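The Rulebook for Teaching Hands

Robot training by demonstration has acquired standards. A sceptic reads three of them.

The Utard guideline runs to 67 pages, and the word "dropped" appears on none of them. I checked twice, the second time with the search box, thinking I must have dozed off somewhere in the annex on file names.

I had gone looking because dropping things is most of what I did on my first morning with a hand-held gripper. You squeeze, two fingers close, the object leaves the table, and then very often the object is back on the table. Record enough of this, the theory goes, and a machine with the same two fingers will learn to sort your parts. The tool is cheap next to a robot arm and a person can learn it before lunch. What counts as a good recording is a harder matter, and it is the matter on which a small industry of good practice has sprung up in the past few years.

Three documents get passed around most. Utard is the longest. Bornari is a checklist, four sides, meant to be taped to a wall. The Tikkanen notes began as one lab's house rules and still read that way, with a paragraph on where to hang coats. I have now worked under all three, in rooms that swore by them, and I have doubts about each.

Start with what they agree on

All three want the work surface plain. All three want the finger pads checked at the start of a shift, screws included. All three want the operator to move "naturally," and none of them says what that means. Tikkanen comes closest, asking for the speed you would use "if the part belonged to somebody else." I like that line. I have no idea how anyone would audit it.

They also agree on numbers, in the sense that each has one. Bornari wants 1000 accepted recordings per task before training begins. Utard wants 44 for each object in the set. Tikkanen gives no target and tells you to stop when the new recordings look boring. None of the three offers a study, a table or even a footnote in support. When I asked a Bornari trainer where the thousand came from, I was told it was "the usual figure," and later, over coffee, that it was easy to remember.

The trouble with small glass

Where the rules come under strain is anything small, smooth and clear. A block of foam forgives you. A vial has one comfortable way to be held and several that look fine until you lift. Bornari says to grip cylindrical items "across the body, at the midpoint." Utard says the grip should suit the destination. Tikkanen says nothing about cylinders at all.

Go and stand by the table, though, and you find people holding the things end to end, one pad on the cap and the other on the rounded glass, with the sides left clear.

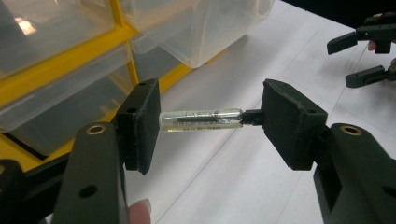
By the Bornari checklist that grip is a fault. The recording should be marked and left out. I can see the reasoning: the rounded end gives a flat pad very little to press on, and a beginner will squeeze too hard to make up for it. But I can also see the case for it. Held this way the vial lies level and you can see what is in it and what is printed on it. If the job is to lay it flat in a shallow drawer, no pad has to squeeze down beside it. A rule that throws this out as an error is teaching the machine somebody's taste in grips and calling it safety.

What gets thrown away

This brings me back to the missing word. Under Utard, a recording in which the part slips is "incomplete" and is removed before review. Under Bornari, it is a fault. So a machine trained strictly by either book will have seen a great many vials go neatly into drawers and will never have seen one roll. I would like to know what it is supposed to do when one does.

The Fukness project kept its slips, against its own written procedure, and I got to look through one batch. Of the recordings in it, 55 had been flagged for removal. Most were dull. A good share showed an operator losing the part, pausing, and picking it up again with a better grip, which struck me as the most useful thing in the whole batch. I can't prove that. The project hasn't published a comparison, and a pile of interesting failures is no evidence that a robot will learn from them. But the people who wrote the deletion rule haven't published a comparison either, and theirs is the one taped to the wall.

Rules worth keeping

I don't want to be unfair. Checking pads and screws takes a minute and I would do it with no rule at all. Writing down which tool was used for which recording has saved at least one team I know from a wasted month. Utard's section on breaks is humane and ought to be copied: an hour of squeezing a trigger makes a tired hand, and tired hands get sloppy with glass.

The rest should carry a label saying how it was arrived at. "We tested this" is one label. "We prefer this" is another, and perfectly respectable. The next Utard revision is due in November, and the draft I was shown has grown a new annex on naming folders. The section on grips is unchanged.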